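Memoir citation: audiobook and print edition disagree on chapter numbers

Asked August 22, 2016 in Books and Publishing

I'm indexing comedians' memoirs for a reading group list and have a problem with Talarham, the stand-up memoir published by Clometti. The hardback has 22 chapters plus a prologue. The audiobook has 24 tracks, and the author reads several passages that aren't in my copy, including a long one on the Orozco club years. Page references are useless to the members who only listen. Chapter references are off by one up to the Orozco section and off by two after it.

Is there an accepted way to cite both versions in one entry? Also, is the extra material from a later edition, or was it added in the studio? The July paperback is listed at 1,344 KB as an ebook, but I can't tell from that whether the text is longer.
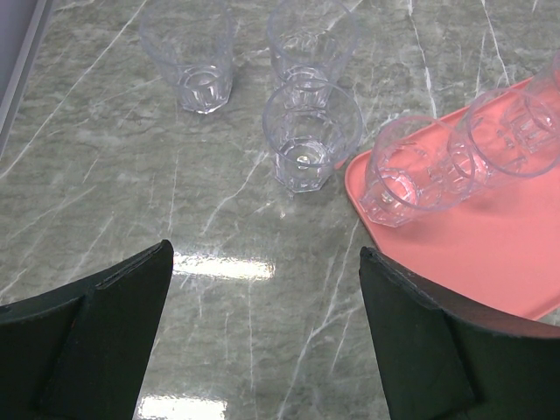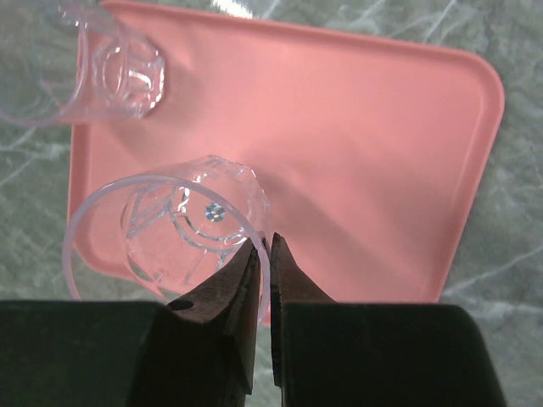 Jennylyn Panganiban replied that they should be treated as two separate works for citation purposes. Give the hardback as the main entry and the audiobook as a second entry with the narrator, publisher and year. For a quoted passage, use the page number for print and a time stamp (hours:minutes:seconds) for audio. Don't cite track numbers. Tikiton and other sellers split the files differently, so track 9 in one store may be track 11 in another. If a passage exists only in the audio, cite only the audio.

The off-by-one is normal. The prologue gets counted as the first track. The second shift probably means the Orozco chapter was split in two for length.

2nd answer
File size tells you nothing, photos take up most of it. Check the copyright page of the paperback. If it says "revised" or "with a new chapter" there's your answer. If it only says "reprinted" the text should be the same apart from typos.

3rd answer
I have the paperback, no extra Orozco material in mine. I think he just ad libs. The bit where the heckler gets on stage goes on for over 50 minutes in the audio and it's a few pages in the book. Can't help with the citation part, our group just says "the bit with the heckler" and people find it.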